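Sidivo Handling Study: progress report to Ditier, second reporting period
Prepared by Danilo Maglaya
Thursday, July 14, 2022

Status in short

Collection on the brush-and-cup task stopped for nine working days after a fault in the finger opening signal of the left hand-held gripper. The fault has been found and the cable replaced. Of the 2000 demonstrations due by the end of the period, 900 are complete and accepted. A further 200 were recorded with the fault present and have been withdrawn from the training set. We ask Ditier to move the second milestone to October. No additional money is requested.

What went wrong

The first sign was in the robot trials at Brunia. A policy trained on the early recordings closed its fingers on a brush handle, lifted, and then opened while the brush was still above the table. The brush dropped. This happened on both arms but far more often on the left, and the controller logged no error in either case.

We first suspected the robot. The finger drives were checked against a gauge and were within tolerance. The trial was then repeated with a fixed script in place of the policy, and the brush was held every time. That moved the question to the training data.

Replaying the left gripper's recordings showed short jumps in the opening value, from nearly closed to fully open and back, lasting a few samples each. The operator's fingers had stayed closed on the handle throughout; the video from those episodes is clear on this. The policy had learned the jumps along with everything else.

Cause

The conductor carrying the opening signal had broken inside its jacket, a short distance from the connector. It made contact while the cable was straight and lost it when the wrist was turned outward. The bench check done at the start of each session is made with the gripper resting in its stand, so the cable was never bent during the check and the unit passed every morning.

A second matter came up during the inspection. The rubber-like pads on the fingers are wearing at the inner edges. Wear changes the closed position slightly, which shifts the zero of the opening signal. The shift is small and did not cause the dropped brushes, but it was not being tracked and it should have been.

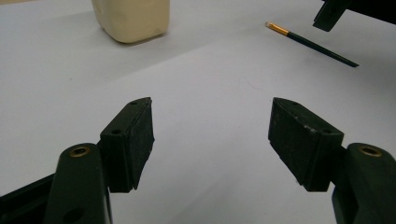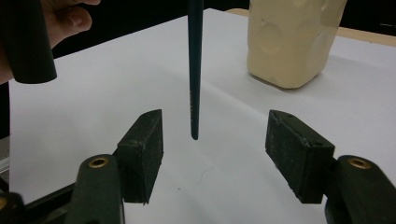
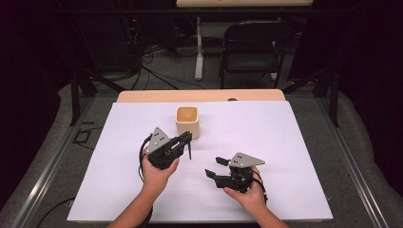

The task area, from the grippers and from head height.

Safety review

No one was hurt. The dropped objects were light and the arms were running at reduced speed inside the guarded cell. Even so, an arm that opens its fingers without a command it can account for is a safety matter, and it was entered in the Brunia log as one. Policy trials with anything heavier than a brush or an empty cup are on hold until the retrained policy has completed 100 consecutive lifts without an unplanned release. Bach, who supply the finger assemblies, have been sent the fault record and a length of the failed cable.

Corrective work

Done:
The signal cable on both grippers has been replaced with a more flexible type, clamped at the body so that the bend falls away from the connector.
The session check now includes a full turn of the wrist in each direction with the fingers held closed. Any jump in the signal fails the unit.
The recording software rejects an episode when the opening value changes faster than a hand can move it. Run over the older data, this filter flagged the withdrawn episodes and a handful of others, which were reviewed by eye and kept.

Open:
Zero position to be measured weekly and stored with each session.
Pads to be replaced on a fixed schedule. The interval is not settled — we have too few wear measurements so far to pick one.
Retraining on the cleaned set, then a repeat of the Brunia trials.

Effect on schedule

Recording has resumed at roughly the earlier rate. The withdrawn episodes will be made up first, in the same mix of object positions, so that the left-hand grasps are not under-represented. The two-handed variant of the task moves behind that work and will begin once the retrained policy has passed the release test. The cost of the cables and the lost operator time fits within the existing equipment and staff lines. A revised milestone table will be sent separately for Ditier's signature.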